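Flandness Service Records

README

This dataset holds short service histories of soldiers from the Flandness district who were killed or reported missing while serving. It was compiled by Shuzhen Xie and Lachlan Hinds from printed rolls of honour, regimental newsletters and letters lent by families. Version 2 replaces all earlier copies.

What is in it

There are 627 people in people.csv and 1,086 postings in postings.csv. The two files are joined on person_id. Each person has a name, date and place of birth, school where known, date of enlistment, trade on entry and last unit. Each posting has a unit, a station, a start date and an end date. Dates are written day first. Where a source gives only a month, the day is left blank.

Ranks are given as held at death. Posthumous promotions are in a separate column, rank_after. Abbreviations follow the source, so the same rank may be spelt in more than one way. Lama Matar has added a lookup table, ranks.csv, which covers most of them.

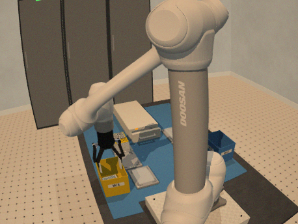

Robot arm marked DOOSAN, computer rendering.

Sources and checking

Every row carries a source code. Codes beginning with P are printed works, L are letters and N are newsletters. Baoshan Yuan checked the postings against the unit lists held at Proltus. Where two sources disagree on a date, we kept the earlier source and put the other date in the notes column.

Known problems

Training units are poorly covered. Place names have been left as they were at the time. In 20 rows the school is a guess from the home address, and these are marked school_est. Two brothers with the same initials were merged in version 1 and have now been split, so their old person_id should not be used.

Use

The files may be copied and reused with credit to the Flandness Service Records. Please leave out the next_of_kin column if you publish a table online. Corrections go to Leobardo Palacios, with a copy or scan of the source if you have one. The next release is planned for September.

Last updated July 14, 2026

Share 2 | Comments 20

We use cookies to remember your settings. Accept | Decline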